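Notes from the paper table

Hello all, and thank you to everyone who wrote in after the last newsletter about drawer liners. I had no idea so many of you felt so strongly about drawer liners. Keisha Quintanilla sent me a very long email on the subject of shelf edges (all of it useful, Keisha, I've printed it out) and Clyde wants to know whether I've ever finished a craft room project in my life. I have, Clyde. Two.

This month I want to talk about the work table, as it's the thing I've been fiddling with since the clocks went back and I'm finally pleased with it.

For years I did all my folding, cutting and gluing straight on to the old dining table, the dark one that came from my aunt's house in Jaston. It's a lovely table and a terrible thing to work on. Dark wood shows every crumb of eraser, it's grooved from decades of people writing on single sheets with a ballpoint, and if you try to rule a fine pencil line over one of those grooves the pencil drops in and off you go at an angle. I once made 70 place cards for a wedding on that table and every one of them had a little wobble in the same spot. The bride said they were charming. They were not meant to be charming!

So over the winter I started covering it. First I tried an oilcloth, which was slippery, and a damp sleeve would stick to it and bring the whole lot with you when you stood up. Then a big cutting mat, which I still love for knife work, but the printed grid drives me round the bend when I'm trying to judge a margin by eye. You end up lining things up with the grid instead of with each other. What I've come back to is plain white, pale and smooth, and as much of it as I can get.

If you've never worked on a big clear white surface, do try it for an afternoon. Coloured papers look like themselves. You can lay a cream next to an ivory and see that one of them is pinker, and you can find the bit of thread you dropped. The light bounces back up at you too, so on those flat grey mornings I don't need the lamp on until after lunch.

The other side of it is that white tells on you. Every speck shows. I can be happily getting on with something and there'll be one tiny dark dot in the middle of all that pale, and I can't think about anything else until I've had a proper look at it. Pencil dust, a bit of pepper, a pinprick, who knows. Clyde says this is a character flaw. I say it's why my envelopes are clean.
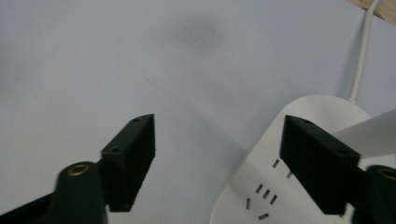 Keeping it white

A few of you asked how I stop the table going grubby, so I'll tell you what I do, though I'm sure there are people on this list who do it better.

I sweep before I wipe, always. A soft brush first (mine is a wide one from Grallow, the hardware shop by the bus station, and it was meant for wallpaper paste) and then a cloth. If you go in with a damp cloth on top of pencil dust you get a long grey smear, and you'll be at it with an eraser for the rest of the evening. Ask me how I know.

For marks on paper I use a putty rubber and dab. Rubbing raises the surface, and a raised patch catches the dirt from your hand for ever after. Dab, pull the putty about to find a clean side, dab again. If the mark is still there after three or four goes I turn the sheet over, and when both sides are done for, it goes in the basket for wrapping and pattern pieces. I bought a roll from Mavromatis before Christmas, end-of-line stuff, a bit narrower than I wanted, and I've hardly made a dent in it.

Tea lives on the windowsill. I used to allow it on the table if it was on a saucer and I've stopped allowing it, full stop. Biscuits are permitted — I'm not a monster — but only the sort that don't shed.

And hands! Hand cream is the worst thing you can bring to a paper table. I put mine on at night now. If you really can't go without, keep a scrap sheet under your working hand and move it along as you go, the way sign painters do.

Light, and where to sit

I had my chair on the wrong side for most of my adult life. I'm right-handed and the window was on my right, so I was working in the shadow of my own fist and wondering why I couldn't see the line. I swapped ends one Thursday while the radio was on and it felt like having my eyes tested. If your table is in the middle of the room you can walk round it with a sheet of white paper and a pencil, hold the pencil just above the paper, and see where its shadow falls. Sit wherever the shadow falls away from you. It takes a minute and costs nothing.

Soft light is kinder than strong light for this sort of work. I've got a bit of old net over the lower half of the window, which takes the glare off. You want the brightness to be fairly even across the table so that you aren't squinting at one end and peering at the other. A bit of a fade towards one corner won't hurt you.

Odds and ends

The Wergate paper fair is on again in November, in the same hall as before, with the same stairs. Keisha is taking a car and has room for two if you don't mind sitting with your knees up. Last year I went in for one sheet of marbled paper and came out with a bag of 45 mixed offcuts, most of which are still in the bag, so this year I'm leaving my purse with Clyde at the door.

The swap box has been round nearly everyone now and has come back to me fuller than it went out. Please, no more doilies. We have plenty of doilies. What people are after is plain card in dull colours (greys, browns, that soft green) and anything with a straight edge longer than a ruler.

Next time I'll be writing about bone folders and why I've got five of them, and I've promised Keisha a bit of space for her shelf edges. If you've got a table covering you swear by, write and tell me, especially if it lies flat without tape. I still haven't solved the corners.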